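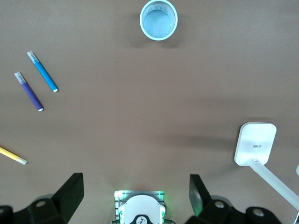 White cup and the markers on the desk

Firuseo Forum > Home & Money > Decluttering
How do you lot label your storage boxes?
Posted by pennyroyal_k, 2026-03-10

Right, I need opinions. We moved in January and I've still got boxes in the back bedroom that say things like "MISC" and "kitchen??" in my own handwriting. My mum has run her loft on numbered boxes and a notebook since 1982 and swears by it. My sister says numbers are daft and you should write everything on the lid. I'm torn, and I've got a whole evening free to do it properly, so please talk me into something!

41 replies

Gullfoot
Your mum's right. Number on two sides, list in a notebook, done. When you chuck something you cross it out in the book and you don't have a lid full of scribbles (mine used to look like a toddler's birthday card).

tansy&rye
Disagree with Gullfoot. I did numbers for years and then lost the notebook in the move before last. I had 60 boxes and not a clue what was in any of them. Write it on the box. Big letters, short side, so you can read it when they're stacked.

Gullfoot
Well, don't lose the notebook! Take a photo of each page, it takes five minutes.

siiri.kutt
Siiri Kütt here, long-time lurker. I use colour for the room and then words. Blue is bathroom and bedding, green is kitchen, red is paperwork. My husband never reads labels but he can manage a colour. We've only had one mix-up, when the green pen dried out halfway through and I carried on in black and forgot what I'd meant by it.

pennyroyal_k
Ooh, I like colour. Does ordinary marker fade though? Loft gets very hot in summer.

Old Bramble
Red goes first in my experience. I had a box of Christmas lights that went from red to pink to nothing. Black lasts, blue is all right. Anything that matters, black.

tansy&rye
Masking tape, then write on the tape. You can peel it off and use the box again. Don't use parcel tape, the ink just wipes off on your sleeve.

Mr_Pockets
I'm going to be the awkward one and say you don't need labels, you need fewer boxes. If you haven't opened it since January, does it matter what it's called?

siiri.kutt
That box might have her passport in it, Mr Pockets.

Mr_Pockets
Fair. Label that one.

pennyroyal_k
Ha, passport is in my handbag, thank you! Going with colours on masking tape, plus a number for mum's sake. Starting with "kitchen??" tonight. I have a horrible feeling it's all lids.

332 views | 17 shares
Contact us | © Firuseo Forum | Back to top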